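Blocks on the good table

We finally pulled the old wooden blocks out in February, after 2 winters in the shed at Teltitz, and I've been fiddling with them ever since. They came as a set of 132 (Sandoval, the second-hand place, had them in a biscuit tin) and the colours are still lovely and bright! I've kept a little gallery of my favourite arrangements as I go. Small ones mostly — I'm no good at towers.

The new page starts with the colour groups. I like sorting them first, a patch of blue, a patch of green, and then seeing what shape each patch wants to be.

Blue and green, sorted
Three blues make a good little step, two down and one up on the right. The greens I left as a plain pair, side by side.
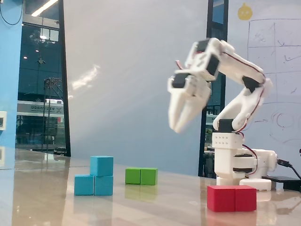
I do keep coming back to cubes, I must say. The arches and long bits from the set mostly stay in the tin, though I've promised myself a proper bridge for the next lot. Put up 5th March, with the older galleries still under Uridik in the menu.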